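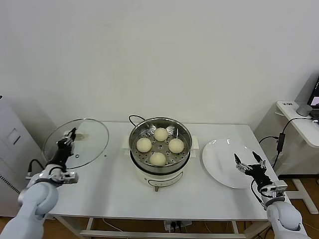 Ticket: Cargo courier contracts stuck on "in transit" after convoy loss

Opened by: Kyriaki Giannakopoulos
Corp: Tandon Freight
Game: Skisto
Status: Waiting on player, then reopened, now solved (sort of)

Hi again, it's me, the one with the freight corp. I'm going to write this as a running log because last time I got three different helpers and had to explain it from scratch to each of them.

So we run ore and ship parts from Raptis down to Fliden, mostly through the low patrol lanes because the tolls on the safe route are robbery. Last night we had a convoy of 14 haulers go through the Fliden gate and got jumped on the other side. Fine! That's the game, I've been blown up plenty and I'm not asking for any ships back. We lost 11 of them. The survivors docked and delivered normally.

The trouble is the contracts. Every contract on a dead hauler should flip to "failed", the client gets our collateral, and the slot frees up. Instead they all still say "in transit". The pilots are sitting in fresh ships in Raptis and can't accept a single new job, and the clients are in my mailbox yelling that I'm holding their collateral hostage (I'm not, it's in escrow, I can't touch it).

What I tried first, in order:

Relogged. Nothing.

Had each pilot open the contract and hit Abandon. The button is there but it gives "Error 439: cargo container not in a valid state" and closes the window.

Cleared the local cache folder and let the launcher rebuild it. That took forever on my connection and changed nothing except that I lost all my overview settings, so thanks for that, help page.

Had one pilot leave the corp and come back. Please don't do this. He lost his hangar access and the contract stayed on him anyway.

Update, a bit later

Periklis Manolakis from the support team answered and asked whether the wrecks had been looted. I had to go ask the people who killed us, which was a fun conversation. They were pretty decent about it once they got done gloating in local. They scooped most of the cargo, but they say the courier crates wouldn't go into their hold. They'd drag one over and it would bounce right back into the wreck.

I sent a scout out there in a shuttle. The wrecks themselves had already despawned but the crates were still floating at the spot, sealed, with our corp tag on them. He could target them and couldn't open them.
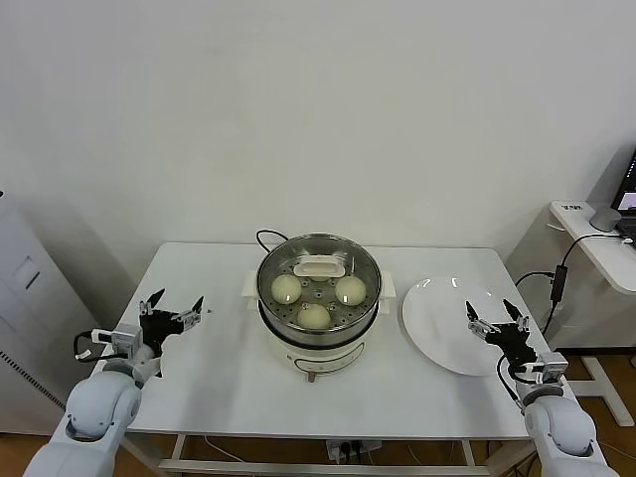 Can I just shoot the crates so the contracts fail?
Wait until support has logged them. Destroying a sealed crate does close out its contract, but the loss gets recorded against whoever fired, and if that's a member of the courier's own corp the system can flag it as collateral fraud. Get a neutral pilot to do it, or let us fail the contract from our end.

That was Periklis's reply, pasted in so the rest of my corp stops asking me.

Update, evening

He failed two of them by hand as a test and it worked right away. Collateral went out, clients got their mail, and both pilots could take new jobs. He's doing the rest in one batch. His best guess is that the gate jump and the ship loss landed in the same server tick, so the crates were written down as belonging to both systems, and neither side would let go of them. He did say it's a guess and he's passed it to the developers.

One thing for anybody else who finds this ticket: copy the contract numbers out of your corp log before the log rolls over. I had up to 2 days of history and no more, and I'd have been sunk if I'd waited for the weekend. Also write down who was flying what. Our killmails had the ships but didn't list the sealed crates at all, so I had to match them up by pilot name and it took me most of an evening.

Last update

All cleared. Everybody can accept contracts again and the angry mail has slowed down. The pilot who left and rejoined still has no hangar access, so I've opened a separate ticket for him. Same subject line with "hangar" on the end, if Periklis could grab that one too.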